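Oana Dumitrescu does most of her teaching from a desk chair. She wears a headset, holds a controller in each hand and drives a robot arm through a kitchen that exists only in a physics simulator. She runs demonstration recording for Allik, a project at the robotics firm Revach that trains arms on household tasks.

“People expect it to feel like a video game,” Dumitrescu said. “It feels like using tongs while wearing somebody else's glasses. You have no touch, so you learn to read contact from the way the motion stalls.”

The current task family is built-in appliances: knobs, doors, racks and handles. Each operator records 100 demonstrations per task before the data goes to training.

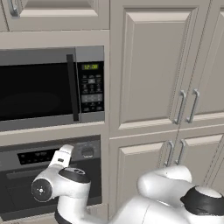
Dumitrescu said the approach matters more than the grasp. A policy trained on her recordings will copy her hesitation along with her path, so she asks operators to settle on a line of travel before they press record. “If you stop in front of the knob to think, the model learns to stop in front of the knob. We had a set in May where every rollout paused in the same spot. That was me, thinking.”

Her colleague Matěj Ševčík maintains the control mapping. Hand motion is scaled down by a factor of eight near fixtures and returned to full scale in open space. He tried an automatic switch between the two and removed it.

“Operators hated it,” Ševčík said. “The scale changed under their hand and they overshot. Now it's a foot pedal. It is ugly and it works.”

The oven is the task he uses to check new mappings. The door swings on an arc about a low hinge, and the arm has to follow that arc without fighting it. Once the door is down, the elbow must stay clear of the cabinet pulls beside it.

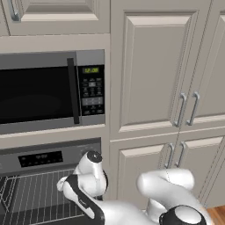 “The wrist can get where you want and leave the rest of the arm somewhere stupid,” he said. “With seven joints there are many ways to hold the same hand pose. The solver picks one – you would often pick another.” Operators can nudge the elbow with a thumbstick, and those nudges are logged as part of the demonstration.

Failed attempts are kept but labeled. The Allik set holds 2102 recordings, of which 400 are marked as failures with a short operator note. Dumitrescu reads all of the notes. The most common one is “lost depth,” and she has asked for a second viewpoint near the wrist.

Neither of them expects recording by hand to go away soon. Ševčík would like operators to correct a running policy in place of starting every demonstration from zero, and a first version is being tested. Dumitrescu has tried it on a Saturday shift and wants the handover slower. “It gives you the arm mid-motion,” she said. “You need a moment to find out what it was doing.”

Related items
Chie Furukawa on writing task instructions for operators
Sakai: notes on joint limits and elbow control
Skedisico releases its pedal interface
Kinesthetic teaching with Kiyoshi Sugiyama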